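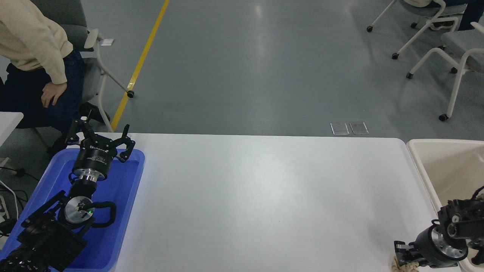 Navarro council puts off library vote again

16 August 2024

The Navarro town council has once more pushed back its decision on the Vanis Street library, this time to September, after a meeting that ran past ten at night and settled very little.

Council member Wilfredo Mangubat, who represents the east side, had asked for a straight yes or no on whether the branch stays open. What he got was a motion to "receive and review" a report that most members have had since spring. It passed five to two.

The report was written by Fotum, a consulting firm hired last year to look at the town's older buildings. It says the branch, which opened in 1957, needs a new roof, new wiring and a ramp that meets current rules. It also says the branch is underused. The second claim is the one worth a closer look.

Fotum bases it on a door count of 3781 visits over three months. The three months in question include the weeks when Vanis Street was dug up for the water main and the sidewalk was fenced off from the corner to the bus stop. Asked about this, the firm's representative said the figure had been "adjusted for access conditions." She did not say by how much, and the adjustment does not appear in the copy of the report given to the public.

Mangubat asked for the raw numbers. He was told they would be supplied. He pointed out that he had been told the same thing in the spring.

The mayor's office prefers to talk about Zumstead, the new development north of the rail line, where a "community hub" with a reading room is supposed to open at some later date. No money has been set aside for it in this year's budget or the next. The drawings shown at the meeting had no shelves in them. For people on the east side it would also mean a bus trip of about 30 minutes each way, with a change downtown.

The council had received 32 letters on the subject. The clerk read two of them out before the chair moved on, citing time. The rest were placed in the record. One of the letters read aloud, from a retired bus driver, asked why the town could find the fee for a second study and could not find the money for a roof. No member answered that from the dais.

There will in fact be a second study. It will look at "service options" across the town and is expected to take up to a year, although the council also says it will vote on the branch next month. How both can be true was not explained – the chair said the two processes would "inform each other."

Mangubat said afterward that he would bring his motion back with the same wording. "They can vote it down if they want to," he said. "I'd like to see them do it with their names on it."

Until then the branch keeps its present hours. It closes at five, and all day on holidays.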